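## 4. Scattering the table

The whole method rests on the policy meeting a table it hasn't seen before. Jacquet, our first attempt, learned to pick up toys by memorizing where the toys were, which made it very good at one table and a menace at every other. Grinum is trained on clutter, and this section covers how to make clutter properly.

1. Clear the black tabletop completely. Leaving "just the pan" where it was is how Jacquet happened.
2. Open the layout sheet and read off the row for your episode. Prys Voyle wrote the generator. Argue with him, not with the sheet.
3. Place the large items first, then fill in the toy food. Touching is fine. Stacking is fine only where the sheet says so.
4. Keep both arms powered and parked while you save the overview. 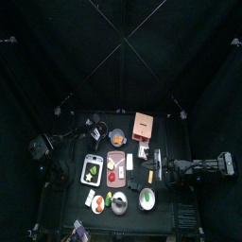 *Figure 4-1. A full layout, with the pink box at the back and the pan in the front row.*

> **Caution:** Keep your sleeves out of the workspace once the arms are live. Grinum has no opinion about sleeves, but it will close on one.

### 4.1 Checking the fixed view

5. Switch to the fixed camera and look for large items that hide small ones. Some hiding is wanted - the policy has to learn to look again from the wrist.
6. Leave toppled items toppled. Tidy people find this step the hardest, and Gwawr Gwynne has asked to be excused from it.

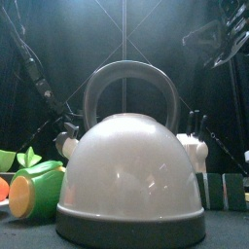
**Can I reuse a layout if the first episode went badly?**

Use it for one retry, then draw a new row. In the September runs we allowed unlimited retries and ended up with 500 episodes that mostly taught the arm to be patient with the same carrot.

### 4.2 Checking the wrist view

7. Bring the arm to the start pose with the gripper above the table.
8. Open the wrist stream. The fingers will take up a good part of the picture. Resist the urge to raise the camera; the offsets in Section 2 assume it stays put.
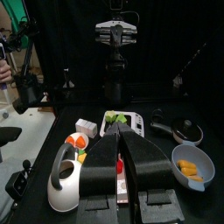
If the stream lags behind the joint log, stop and restart the recorder before you do anything clever. A lagging stream produces episodes in which the arm seems to see the future, and the policy will try very hard to learn that.

9. Swap the small food pieces between episodes and leave the large items alone. We call this a light shuffle. After 3 light shuffles, go back to step 1.
10. Save a wrist still at the start pose for every shuffle.

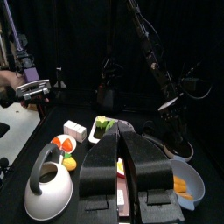

*Figure 4-2. Wrist view at the start pose, with red tomato slices on the small plate behind the kettle.*

> **Note:** Light shuffles gave us most of the gain over Jacquet on unseen tables. Full scatters gave us the rest, plus sore backs. Aaliyah Gill's write-up has the comparison, including the two runs we would sooner forget.

11. Enter your initials and the row number in the log. "Same as before" is not a row number.

Continue to Section 5, Starting an episode.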